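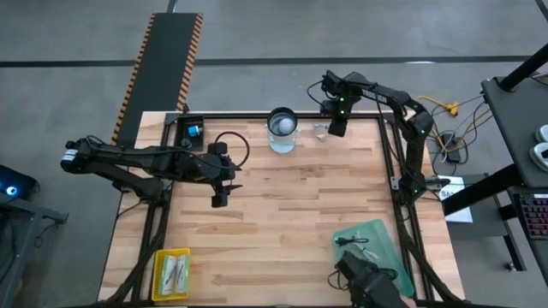 The trouble with a butcher-block table is that it looks good with anything on it, so everything ends up on it. I have owned one for six years and have seen its full surface perhaps twice, both times while moving house. The strips run from tan to honey, and against that a yellow plastic basket looks almost deliberate, as does the green tray in the lower right with a black cable coiled in it. A beaker with a white ball floating in the water looks like something a hotel lobby would pay for. This is how clutter wins. It gets itself styled.

by Kazimiera Wieczorek
20th January

I have spent the winter reading about trays. There is more to read than you would think. The Losa catalog runs to 313 pages and manages to use the word "corral" on a good many of them. Papadakis, which sells mostly to restaurants, sticks to dimensions and is the better read. Both agree that a loose object is a problem and that the same object in a tray is a collection.

I was ready to laugh at this until I tried it. I put my keys, a tape measure and a dead watch in a shallow black tray in the back corner of the table, and by evening I had stopped seeing them. They had become furniture. The watch is still dead.

Borislav Karagiannis fits out workrooms for a living and owns 201 containers, a figure he offered before I had my coat off. He thinks most people buy them in the wrong order. "They get the big basket first, and then the big basket is full," he told me. "Start with the cable."

He has a point about cable. A coil left on bare wood has a way of meeting other coils. In a tray of its own it stays put, more or less, and you can tip the whole thing into a drawer when company comes. Borislav uses a see-through tray, so he can't pretend he doesn't know what's in it.

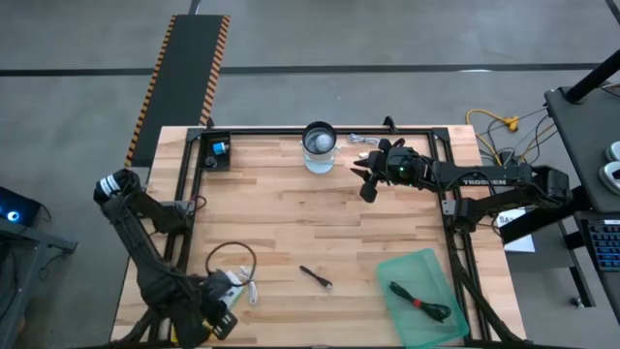

Small things to the back: a bin in the corner, and a beaker with its white ball.

Color is where the experts fall out. Stileck will sell you a matched set of nine in a shade called Oat for $700, and on pale wood you will never find any of them again. Borislav likes black for corners and something loud for whatever gets picked up most. I have gone over to his side. My basket is now yellow, and I have not lost the mail since May.

Glass is harder to defend. A beaker holds very little, falls over, and has to be washed. But every table seems to want one upright thing, and it may as well be one you can see through. I keep mine near the back edge, where my elbow has so far failed to reach it. Zerside makes a heavy one with a lip that pours properly, and I have poured nothing from it.

As for the middle of the table, Borislav wants it left bare, always, and will move your coffee to make the point. I managed it for most of a week. Then a package came, and it was only going to be there for a minute.

Related stories
The drawer you don't open
3,960 screws: one man's shed, sorted
Can a doormat be too long?
What to do with a wobbly workbench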